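4.2 Handling of ribbed knits before folding

The second part of the study concerned garments made of ribbed knit fabric. These items made up a small share of the household laundry recorded in Gerordale, yet they were named more often than any other type when residents were asked which clothes they found hard to fold well. The complaints were consistent across households. Ribbed tops and leggings were said to come out of the dryer narrower than they went in, to roll up at the hem, and to lose their fold when placed on a shelf. Woven shirts and plain cotton tees drew few comments of this kind.

The reasons lie in the structure of the cloth. A rib is knitted in alternating raised and sunken columns, and the columns draw together when the fabric is at rest. A garment of this type can therefore be laid out at several different widths, all of them flat and all of them plausible. A person folding it must settle on a width before making the first fold. In the sessions we observed, this decision was seldom stated aloud, and participants who were asked about it afterward often had trouble saying when they had made it. Some referred to the shoulder seams as a guide. Others said that they pulled the fabric until it "looked right" and went on from there.

We separated the work that comes before folding into three stages: finding an edge, opening the garment, and aligning the seams. The stages overlap in practice, and the order of the last two was reversed in several sessions. The division is nevertheless useful, as most of the difficulties reported by residents could be assigned to a single stage. Finding an edge was treated as complete when both ends of a hem were held. Opening was treated as complete when the hem lay without a twist between the two points of contact. Alignment was judged against the long seams, or against the side edges where a garment had none.
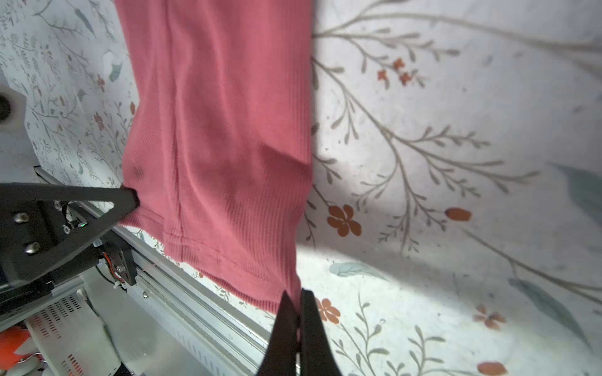
The hem is the most practical place to begin. It is stitched, and the stitching limits how far the cloth can spread along that line. The body of the garment has no such limit. A ribbed sleeve or leg taken by its lower corners can be drawn downward so that the ribs run parallel to the seam, and any twist higher up then becomes easy to find. When the same garment is taken from the middle, the ribs fan out from the point of contact and the seam wanders to one side. Participants who began at the middle usually let go and started again at an edge.

Corners presented a separate problem. A small amount of fabric gathered at a corner gives a secure hold, but it also shortens the hem on that side and leaves a point that must be smoothed out later. A wider hold keeps the hem straighter and slips more readily. Experienced participants tended to take the corner tightly at first and to widen the hold once the garment was under light tension. Less experienced participants kept the first hold throughout, and the finished stack often showed a raised or twisted corner on one side.

Tension itself was the subject of some disagreement. The printed instructions that we gave to the first group, adapted from a care leaflet written for the Granora shelving trial, advised that knits be "stretched smooth" before folding. This wording proved unfortunate. Several participants stretched the cloth across its width, which opened the ribs and produced a fold that shrank back within minutes. For the July sessions the text was revised to read "draw the garment lengthwise, gently, and let the width settle." The revised text was followed without difficulty – although two participants asked what was meant by "settle," and the term should be replaced in any further printing.

The work surface had a smaller effect than we had expected. Garments were handled over bare tabletops, over a bed, and over printed covers of the kind sold for ironing boards and tables. Participants who preferred a bare surface said that the cloth slid more freely. Those who preferred a cover said that the garment stayed where it was put while they turned to the other end. A plain cover was often requested by participants sorting patterned clothing, but no such request was made for solid-color items, whose edges were easily followed against a print.

Each garment type was folded 20 times by each group, and a fold was counted as stable if the stack kept its outline after it had rested on a shelf for 10 minutes. Following the approach set out by Güler, we did not score neatness directly. Judgments of neatness varied widely between raters in the pilot at Brillside, and they appeared to depend as much on color and fabric weight as on the fold. Outline could be checked with a ruler and was agreed upon in nearly every case.

Two limits should be noted. All garments were clean and fully dry, and the findings may not extend to clothing folded straight from a line in humid weather. In addition, the ribbed items were adult and child sizes of fairly light weight. Heavy ribbed sweaters were excluded after the pilot, when their cuffs were found to need a different order of steps. These are treated with the other outer garments in Section 4.3.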